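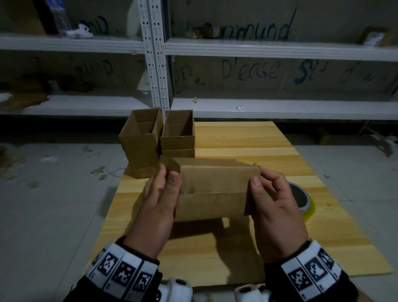
How much should we budget for a box folding and taping cell, small shop?
boxgirl_12: Plan on 600 a month for a lease. Buying takes longer to sort out.

tapehead: 600 for which one, the Aso? We got quoted 1157 from Sorkmont, gripper extra

boxgirl_12: Aso yes. No tape head tho, thats a seperate line on the quote

qian_fan: disagree with leasing. Buy used, keep a spare tape head on the shelf 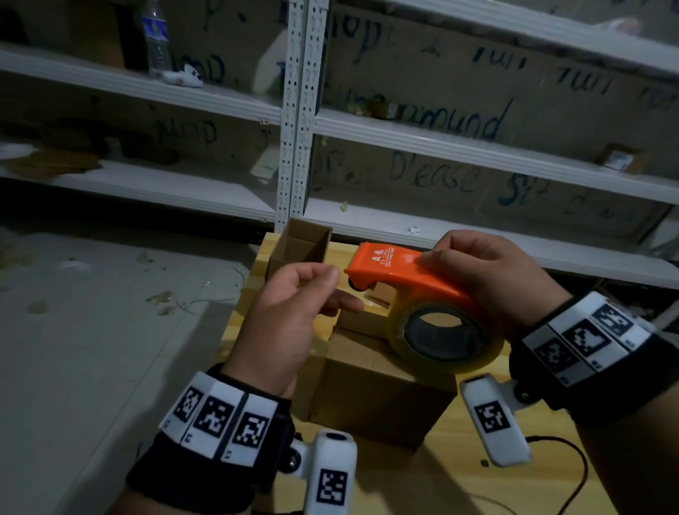

Also budget for tape. Ours eats rolls – more than by hand – and the cheap stuff jams it.

tapehead: used = no support. Wullska wouldnt even call back

qian_fan: never needed them. 10 months in

boxgirl_12: what box sizes are you running? Matters more than lease vs buy imo

qian_fan: two sizes, small and tall. Changeover is slow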